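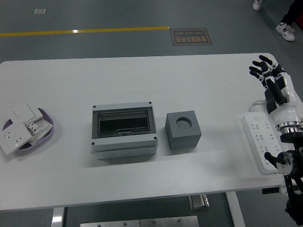

Progress report to the Nistberg Work Fund
Project: Assisted sorting and kitting at the Stiltel electrical fittings workshop, Prurska
Period covered: March to June
Prepared by: Tharindu Sivakumar, project lead

1. Where we are

The grant pays for two things: moving part of the returns and kitting work at Prurska onto robot stations, and finding out what that does to the jobs of the people who do the work now. This is the second of four reports. The first covered purchasing, floor preparation and the risk assessment, and I won't repeat it.

At the end of June the first station is in daily use on one shift. The second is installed but is not yet doing paid work. The third has not been started, and I am asking in section 7 to delay it.

The work itself has not changed. Mixed electrical fittings come back from distributors in returns cartons - wall sockets, switch plates, outlet modules, power strips, distribution boxes - and have to be identified, checked, and either put back into kits or scrapped. Twelve people on the bench team did this by hand when the project started. All 12 are still employed here, and nine of them still spend most of their hours on the benches.

2. What the stations do now

Station 1 picks single items from a tray and places them in the right kit position. It handles switch plates and socket panels well when they are lying flat or leaning at a shallow angle. It handles distribution boxes well if they are standing upright. During June it placed 1,335 items that passed the check at the end of the line without anyone having to touch them again.

It still has trouble with the following:

Power strips with the cable attached. The hand can grip the strip, but the cable catches on other parts and pulls them along. For now the bench team coils and ties the cable before the strip goes to the station. This takes time that was not in the plan.

White parts on white parts. Nearly everything we handle is white or light gray, and the tables are white as well. Parts that overlap in a tray are often read as one part. We are trying a dark mat on the second table. I will have results in the next report.

Hinged covers. Opening a cover to look inside the box was in the original scope. It works on some models and not on others, depending on the latch. We have taken it out of the daily work and kept it as a test task in the afternoons.

Station 2 uses the same arm and the same hand. It was held up by a late delivery of the mounting and then by a fault in the wrist that sent one unit back to Mengal, our integrator. The replacement is fitted. It has run tests but has not gone through acceptance.

3. What has changed for the bench team

This was the part of the project people were most worried about in the spring, and it is the part the Fund asked us to report on in most detail.

Less reaching and twisting. Placing parts into kit positions was the most repetitive movement in the job. On the shift where station 1 runs, the people next to it now do very little of it. The team's own complaint log has fewer entries about wrists and shoulders than before, but the period is short and I would not draw much from it.

More preparation. Somebody has to load trays so that the station can work from them. At first we treated this as a small extra. In practice it is a job, and on a busy day it takes one person most of the shift. People who do it say it is lighter work but duller, and two have asked not to be put on it for whole days. We now rotate it at the midday break.

More judgment calls. The station sets aside what it can't identify, and what is left for people is the difficult part of the pile: cracked housings, old models, parts with missing screws. Several of the experienced staff prefer this. The newer ones found it hard, as they used to learn the common parts by handling large numbers of them, and they get less of that practice now. Dušan Radulović, the shift supervisor, has set up a short session at the start of the week where he goes through odd items with anyone who wants to come. Attendance is paid time.

Pace. In April the station was set to run at a steady speed and the person loading it felt they had to keep up. We heard about this quickly. The station now waits for a tray to be confirmed before it starts, and it no longer shows a running count on the screen facing the bench. Output dropped slightly after the change and I think it was the right trade.

Noise has not been a problem. Heat from the control cabinet was, in the corner by bench 3, and the cabinet has been moved.

4. Roles and pay

Three people have moved off the benches into station operator roles. They start and stop the stations, clear faults, log problems and show new loads to the system. All three came from the bench team. The posts were open to everyone on the team and seven people applied.

Operators get the technician rate. This was agreed before the posts were advertised. What was not agreed, and should have been, was what happens when an operator is away and a bench worker covers. For the first weeks cover was paid at the bench rate. That was raised at the team meeting in May, and cover is now paid at the operator rate from the first hour. The back pay went out with the June wages.

Nobody has lost their job or had their hours cut as a result of the project. One person on the team is due to retire in the fall and management has not yet decided whether to replace that post. The team has asked for an answer and I have passed the question on. I mention it here so that the Fund hears it from us.

5. Training

Each operator had two weeks alongside the Mengal engineers, followed by a period with an engineer on call. The written material from Mengal was too technical for daily use. Radulović and the operators rewrote the fault-clearing pages in plain language with the steps in the order people really do them, and that version now hangs at both stations.

Everyone else on the bench team has had a half-day introduction covering the stop buttons, the floor markings, what the arm can and cannot sense, and who to call. One session was held on a Saturday to reach the late shift, and it was paid as overtime. We won't do it that way again. People came, but they were tired, and the questions afterward showed that a good part of it had not gone in. The late shift will get a repeat during normal hours.

6. Safety

There have been no injuries. There were two events worth reporting.

In April a loader reached across the table to straighten a tray while the arm was moving. The arm stopped as it should. The loader was not touched. We looked at why it happened and found that the tray stop was loose, so that trays shifted during picking. The stop has been replaced, and operators check it when they start up.

In May the hand dropped a distribution box off the table edge during an afternoon test. Nobody was standing there. Test tasks with heavier items are now done only with the side of the table kept clear, and the rule about closed shoes applies to visitors and engineers as well as staff.

Floor lines have been repainted once already. The yellow wears quickly where the carts turn.

7. Changes we are asking for

First, we would like to move the start of station 3 back by one quarter. The plan had all three stations running by the end of the year. With what we now know about tray loading, adding a third station before the second is settled would put too much of that work on too few people.

Second, we would like to move part of the station 3 equipment budget for this year into training. It would pay for release time so that newer staff can spend regular hours on common parts by hand, next to someone experienced. The total grant would stay the same. A revised budget table is attached separately.

Third, we ask the Fund to accept the removal of cover opening from the daily scope. It will stay in the project as a test task and we will report on it, but I do not expect it to be ready for daily use within the grant period.

8. Spending

Spending to the end of June is slightly under plan. The main reason is the late second station. Two items are over: floor work, which had to be done again in one bay where the first coating lifted, and overtime in April and May, when the benches carried the normal load during installation. Both have been covered from the reserve, and the reserve is still above the level set in the grant agreement.

9. Next period

Acceptance of station 2, with the bench team's sign-off as well as the engineering one.

Results from the dark mat trial.

A decision with the power strip work: either a fixture that holds the cable, or leaving power strips to the benches for good. The operators favor the second option and have written down their reasons, which I will attach to the next report.

Repeat introduction for the late shift.

A second round of interviews with the bench team. The first round was done by me, and some people said they would have spoken more freely to someone outside the workshop. Stiltel's personnel office in Nistberg has agreed to send an interviewer who does not work with the team. The notes will come to me without names.

The Fund's visitors are welcome at any time during the day shift. Station 1 usually runs from 7 in the morning, and either Radulović or I can show people around. Please let us know a few days ahead so that the bench team can be told who is coming.

Tharindu Sivakumar
Stiltel, Prurska workshop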